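Dec 9, 2013

Right, the packing bench again. I said in April I'd write up how we lay things out and of course I never did, so this is me catching up before the Stokby order goes out and I forget the lot over the holidays.

We're using the white table now and I'm much happier with it. The old bench had that speckly top and small parts just vanished on it (I spent most of one afternoon hunting for a washer that was under my own hand). On plain white you spot a stray bit straight away. It does show every mark, so please wipe it down at the end of the day, and no marker pens without paper underneath!

The brown box lives at the back. I tried it on the left, then on the floor, and both were a pain: on the left you knock it with your elbow and on the floor you're up and down like a yo-yo. At the back with the front clear you can reach in and still have the full width to sort on. The Tatico boxes are taller and I can't see over them, so those go on the stool.

Order I've settled on for the Kuruc sets: bags first, flat ones at the bottom, then the heavy things, then the card, then a last look before the tape. Each full box should come out at 28 cm with the lid down. If it's bulging, something's gone in sideways. I did 3 yesterday that bulged and it was the card every time.

Tape is running low. I ordered 200 metres from Stisteck and they've sent the shiny sort again, which peels off when the room's cold. I'll ring them. Until then use the paper tape from the drawer and press it down hard along the seam, thumb all the way, not just the ends.

Box labels: we've got up to 87. Carry on from there, don't start a fresh run, even for Stokby. I know their form wants its own numbers but that can go on the sheet inside.

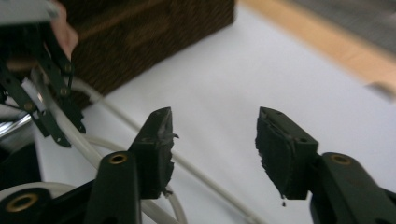 Oh, and the sheet inside wants folding once, print outwards, so they see it when they lift the lid. Still to do: find more small bags, sort out a better lamp for the far end, ask whether Tatico will take their empties back.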